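Can a robot do the kitty litter yet??

chrysv
Havora quoted me $2,000 for an arm setup. I want one chore gone, the litter. Is anyone's doing real chores or is it all demo reels

ruwan_w
No. Next question

tadalano_fan
Bit harsh mate. Ours at work packs cartons all arvo, no dramas

ruwan_w
Cartons are all the same shape. Clumps arent. Put a cat in the room and see how you go

max.lorente
Depends what you call doing it. Slow, yes. Unsupervised, nah. I've got 698 hours on a pair of Jelusards and still wouldn't leave them alone with a full tray

chrysv
so what do they look like on the job? pics?

max.lorente
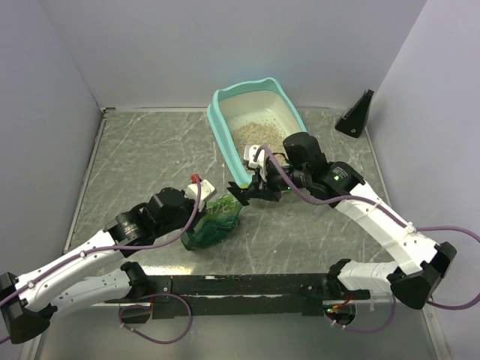
Litter tray, right arm at the tray, left one's got the green bottle

aicha_ef
That's not much litter. My two would laugh at it

max.lorente
Shallow on purpose, deeper is a whole other problem. Grip angle goes off

sofia_a
I'd pay 500 tops. A scoop is six bucks and takes me a minute

ruwan_w
^ this

tadalano_fan
Disagree, my mum can't bend down to hers anymore. Slow is fine if it gets done evetually

chrysv
ok fair. Holding off on Havora til someone shows me a full tray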